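Groltgate Folding Work Table, White Top

Home > Tables > Folding and Utility > Groltgate

Item 3000-W
Availability: In stock, ships from our Dolwood warehouse
Last updated: December 24, 2024

The Groltgate is a folding table for kitchens, craft rooms, garages and church halls. It has a smooth white top, steel legs and a lock on each leg pair. One adult can carry it by the handle on the long side. It stores flat against a wall or under a bed.

The top wipes down with a damp cloth and a little dish soap. It is meant for everyday jobs such as packing lunches, sorting mail, cutting fabric or laying out a buffet. Use a trivet under anything straight from the oven and a board under knives. Ink and turmeric will stain if left overnight, so clean those up the same day.

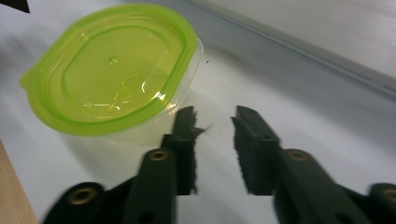
The legs open to a fixed height that suits most dining chairs. Each foot has a rubber cap, and the two caps on the handle side turn to take up small dips in the floor. Spare caps are sold in packs of 4.

Specifications

Length: 60 inches
Top color: White
Top finish: Smooth, low sheen
Legs: Powder-coated steel, gray
Use: Indoor, or outdoor under cover
Assembly: None

Setting up

Lay the table face down on a clean blanket. Pull out one pair of legs until the brace clicks, then slide the ring down over the joint. Do the same at the other end. Turn the table onto its long edge first, then onto its feet. With two people, take one end each.

To fold it, slide the rings back up and push in the center of each brace. Keep fingers clear of the hinge.
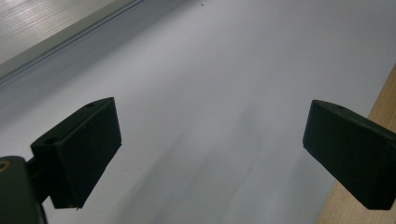
The Groltgate replaces the older Costache table, which had a speckled gray top and a plastic brace. Costache leg caps fit the Groltgate, but the braces and rings do not. We still carry Costache braces while they last – call before ordering, as the web count is not always right.

Customers who need a longer run can set two tables end to end with the Brerkivska joining clip, sold separately. The clip goes under the edge and leaves the top flush. It does not fit tables with a rolled edge.

Care and storage

Do not leave the table in direct sun for long periods, as the white top can yellow. Store it dry. If the leg rings get stiff, a drop of light oil is enough. Bleach, scouring powder and steel wool will dull the finish and are not covered by the warranty.

Shipping and returns

Ships in one carton. Unused tables can be returned in the original carton, and the buyer pays return freight. Report any shipping damage before you throw out the packaging. Orders placed over the holidays will go out in January, in the order received.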